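Home | Stories | How Things Work | Ask Us | Grown-ups

How Do Firefighters Get Enough Water?

By Hidayah Hutapea
Apr 18, 2019

When a big fire breaks out, you might see the fire engines arrive with their lights flashing and wonder where all that water is going to come from. It's a very good question, and the first part of the answer is riding along with the crew!

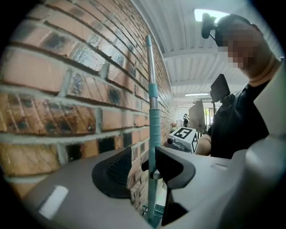
Reading time: 2 minutes

Many fire engines carry a tank of water inside them. In the town of Flondbridge, each engine holds 2000 liters, enough to fill a great many bathtubs (and make a terrible mess of the bathroom). It sounds like plenty, but a strong hose can empty a tank like that in just a few minutes.

So while some firefighters start spraying, another one hurries off to find a hydrant. A hydrant is a sort of giant faucet joined to the water pipes under the street. The firefighter connects a fat hose, opens the valve with a special wrench, and water rushes through to the engine, where a pump gives it a good hard push.

What if there isn't a hydrant nearby? Out by Jokstead, where the farms are, crews drop a hose into a pond and let the pump suck the water up. Last December they used a pond that had ducks on it, and Blair Pringle, who was driving the engine, told me the ducks complained the whole time.

Next time you go for a walk with a grown-up, see if you can spot a hydrant on your street.

More to read
Why Are Sirens So Loud?
What Does a Smoke Alarm Smell?
A Night at the Flondbridge Fire Station

Contact us | Back to top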